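Small things, small bins

The swap room at Butdale opens again in May, and we are already putting the first things in order. Last season we received 158 items, and many of them stayed too long in one big pile. This year we would like every item to have its place from the first evening.

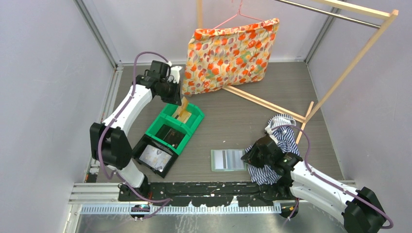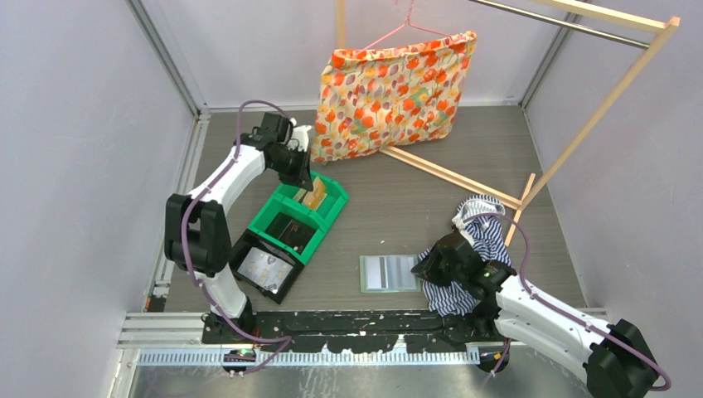
Green bin, black container for the silver piece, and the striped cloth still waiting to be folded.

Please remember how we sort. Textiles go first, as they take the most space. Shirts and cloths with stripes or patterns are folded in 4 and laid flat, with the pattern outside, so that visitors can recognize them without opening the whole stack. Pillows can hang on a wire hanger if the cover has a loop – this keeps them off the floor and shows the colors well.

Small objects belong in the bins with compartments. We ask you to put no more than 2 things in each compartment. Packets and wrapped goods are kept apart from the textiles.

The wooden clothes racks were ordered from Lastoser, and the screws should be tightened once more before heavy coats are hung on them. Berchtold will lend us 100 extra hangers until the end of the season. We are grateful for this.

Wumero collects what is left over after the last evening. If you bring something, please wash it before and write the size on a paper label. Doors are open from 4 in the afternoon.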